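Planning a Two-Arm Bench Cell: Workshop Tips for Small Budgets

Filed under: Equipment, Planning

The notes in this section cover a bench cell for light handling work: picking up strips, bars and flat stock, turning them and setting them down again. They assume one bench, two arms and a small workshop. Prices change too quickly to be worth printing, so the advice is about proportions and order of purchase.

1. Split the budget before you ask for quotes. Allow 63 per cent for arms, grippers and controllers. The remainder covers the bench, posts, cabling, lighting, spares and delivery. First-time buyers tend to spend nearly everything on the arms and then pay for the bench out of the consumables line.

2. Write down the part list first. Length, width, thickness and weight of every item the cell will handle, with the longest and the thinnest marked. The longest part decides the spacing of the arms. The thinnest decides the finger pads.

3. Check reach in the middle of the bench. Quoted reach is normally measured to the wrist flange with the arm straight out, a pose of little use for picking up. Ask for usable reach with the gripper fitted and pointing at the work. Long, thin parts are best held from both sides, and both grippers need to come close to the centre without their wrists touching.
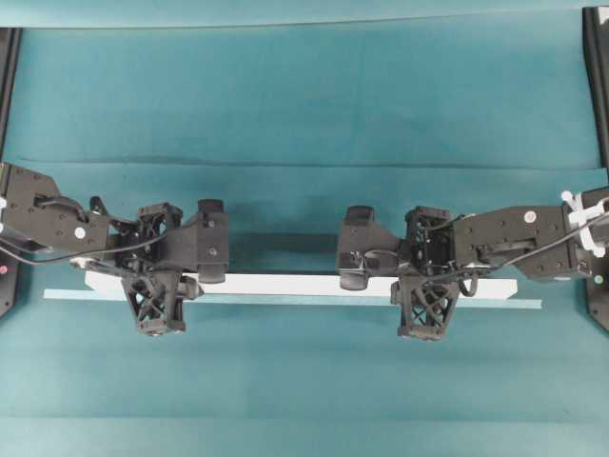 Essam Shawky would put the second arm off for a year: buy one, learn what it can't do, and spend the difference on fixtures. A decent clamp holds a bar as well as an arm does and never needs a software update.

The point is fair where parts stay put. Where a part has to be turned over or passed across, a clamp adds a loading step, and that step has to be costed too. If you do buy a single arm, order the bench and the controller cabinet for two. Widening a bench later costs more than the extra board.

4. Cable allowance. Measure the run with the arm at full stretch, then add 40 cm per arm for the loop at the wrist. Buy clips and ties at the same time. Cables wear at the moving joints first, so keep one spare set per arm on the shelf.

5. Bench surface. Choose one plain matt colour that none of your parts share. Cameras find a pale part on a mid-toned surface with far less fuss. Fabric backdrops are cheap but crease; budget for a replacement.

6. Fingers are consumables. Put them on the same line as drill bits. The Flurnville workshop at Clelholm logs finger wear in a notebook and reorders every July, two pairs per gripper. Pads for thin, flat stock should close parallel along their full length. Have the supplier demonstrate on your own material, including the piece that creases most easily.
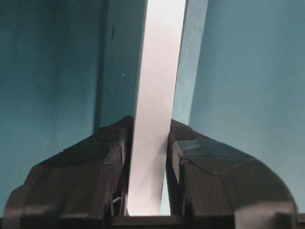

Does a gripper for thin sheet need force sensing?
Only if the sheet marks or buckles at the lowest force setting. Test a plain gripper at that setting first, and pay for sensing if the samples come back damaged.

7. Trial hours. Ask for 200 cycles on your own parts before signing. Record each drop and each misplaced part. Agree the pass mark in writing beforehand; Essam Saber uses 85 per cent for a first trial with no tuning, and a higher figure for final acceptance.

8. Quotes. Cuvolitz and Zaki both itemise grippers separately from arms, and this makes comparison easier. If a supplier gives one total, request a breakdown with fingers, cables, mounting plates and training on their own lines.

9. Floor and power. Leave room to walk behind the bench. Put the emergency stop where it can be reached from the loading side, and give the cell its own circuit. Get the electrician's price before the order goes in.

Next in this section: lighting and camera mounts.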